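3.2 Surface wear, untreated tops. Strips were graded one by one, pale to tan, and scored for grain. 139 strips in all, two sites (Broltden and Stilitz). Scores entered by hand, then checked agianst the February sheet. 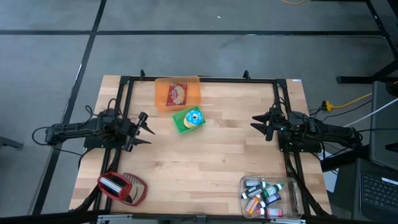 Figure 2. Butcher-block top, strips of mixed tone.

3.3 Oil uptake

Darker strips took less oil. Not by much. Stilitz boards lagged at first, up to 2 hours, then caught up; see the Orik scale for cutoffs.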